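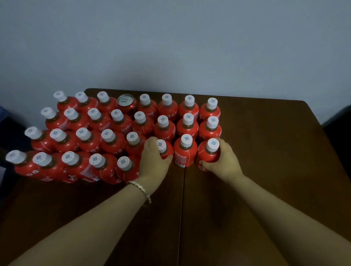
4. Task Design and Data Collection

4.1 The row-building task

The first version of the course project asked student teams to program a two-armed robot to pick up a single bottle and put it on a mark. All of the teams finished it, and the reports that came back were very much alike. For the second version we wanted a task in which each placement depends on the placements before it, so that a small error early on would still matter later. We settled on building a block of bottles in straight rows on a table, with the bottles standing upright and close enough together that a gripper cannot simply come down over any one of them from any side.

The task is easy to state. The bottles are placed in rows that run along the table, and new rows are added toward the near edge. A row does not have to be complete before work on the next one starts, although most people prefer to complete it. The finished block is judged on three things: whether anything has fallen, how far each cap is from the line of its row, and the size of the largest gap. There is no bonus for speed. An earlier draft of the rules had one, and the teams that tested it for us chose to throw out nearly all checking of the grasp to save time, which defeated the purpose of the assignment.

Every team worked in two stages. In the first, team members did the task by hand while it was recorded from head height. In the second, they used the recordings to plan and tune the motions of the robot. Figure 2 is taken from the first stage. The red bottles with white caps form a block on the left half of the table, and both hands are on bottles in the third row, with one bottle standing free between them. The front row is shorter than the rows behind it.

4.2 Why the task is recorded by hand first

In most student projects we have supervised, the planning starts from a drawing. A team sketches the ideal layout, works out a target for each object, and sends the arm to each target in order. For row building, this fails in a way that students find hard to see from the drawing alone. The targets are correct, but the fingers need space too, and by the third row there is often not enough of it.

People solve this without thinking much about it. They may hold a bottle low on the body, slide it the last part of the way along the table, or use one hand to keep a neighbor from moving while the other hand lets go. These choices are rarely written down when students are asked to describe how they would do the task. In a short exercise before the recordings, each team wrote out its plan in plain steps. Araceli Palacios, who ran the lab sessions, then had the same teams do the task by hand and mark each place where they had departed from the plan. Sliding was the most common departure. Using the second hand as a support came next.

The point is a practical one for teaching. A student who has marked the slides in their own recording will usually write a slide into the robot program, and will also have some idea of how long it should be. A student who has only seen the drawing will usually write a vertical drop and then spend the next session finding out why the neighboring bottle tips.

4.3 Equipment and setup

The robot used in the second stage was the Plostell bench unit, which has two arms on a shared base and a parallel gripper on each. The teams controlled it through Lullum, a small scripting layer that Apolinar Quezada wrote for the course. Lullum exposes five commands for each arm (move, open, close, push and wait) and one command, hold, that locks an arm in position while the other moves. The hold command was added after the first recordings were reviewed. Before that, a team that wanted to brace a bottle with the idle arm had to write a chain of wait commands and hope that the timings lined up.

The table was not changed between the two stages. Teams could choose where on the table to build, with one condition: the block had to stay on one side of the join between the table panels. The join is narrow, but a bottle pushed across it can catch at the base, and we did not want the results to depend on that. Two teams asked to cover the join with tape. We allowed it in practice runs but not in the scored trials.

Objects were handed out as a set and were not sorted beforehand. A set was mostly bottles of one kind, with the odd one out allowed. A can, for instance, could stand in the back row and be treated as one more member of the row, and the block in Figure 2 has one there. We kept the mixed sets on purpose. A program that assumes a cap on every object will look for one at the wrong height when it meets a can, and the teams needed to decide what their program should do in that case. Some wrote a separate grasp. Others put a check on the height and stopped the run with a message, which we accepted as long as the report explained it.

4.4 Labeling the recordings

Each team labeled its own recordings. We used four labels for the motion of each hand: reach, carry, slide and support. A fifth label, idle, covered everything else. A label was given to each hand separately, so that a stretch of recording could be marked as slide for the right hand and support for the left.

Teams disagreed most about where support begins. If a hand is still wrapped around a bottle that is already in place, it may be about to let go, or it may be steadying the bottle while something else happens next to it. A single frame cannot settle this. Ulla Lahtinen proposed the rule we used from then on: the label is support only if the other hand is moving an object during the same interval, and it is carry otherwise until the fingers open. The rule is crude. It gives the label support to some grips that were probably just slow releases. It did make the labels consistent from one team to another, and the students could apply it without asking.

In all, the teams labeled 300 placements. Two people labeled each placement without seeing the other's work, and they agreed on the label for both hands in 85 percent of cases. Most of the remaining cases were settled by going back to the recording together. The few that could not be settled were left out of the tuning data but kept in the archive, where later groups use them as practice material.

The head-height view has one clear weakness for this work. The hands and the front bottles often cover the base of whatever is being placed, and the base is where contact with the table starts. Teams dealt with this by using the cap as a stand-in for the whole bottle. It works while the bottle is upright. When a bottle tilts on the way in, the cap leads or lags the base, and the labeled end of the slide is off by a small amount. We did not correct for this.

4.5 From recordings to robot motion

Teams were free to use the labels as they liked. The simplest approach, which half of the teams took, was to read the order of placements and the average slide length from the recordings and write both into a Lullum script by hand. Others fitted a small model that picked the next action from the current state of the row. Leif Mogensen's group did both and compared them, and their comparison is used in Section 5.

Each team was given 100 placements on the robot, divided however it wished between tuning and scored runs. We set this limit so that the bench unit could be shared fairly, and it had a useful side effect. Teams that had spent more time on their labels tended to use fewer placements on tuning and to keep more for scoring. Teams that had hurried through the labels often used up most of their share before the second row was stable.

A run ended when the block was complete, when an object fell, or when the team stopped it. Stopping was not penalized. Berenice Trujillo kept the log at the bench and wrote down the reason for each stop in the students' own words - "left finger touching the next cap" is a typical entry. These notes were more helpful than the numeric scores when we came to group the failures, and we have kept the same form of log for the next version of the course.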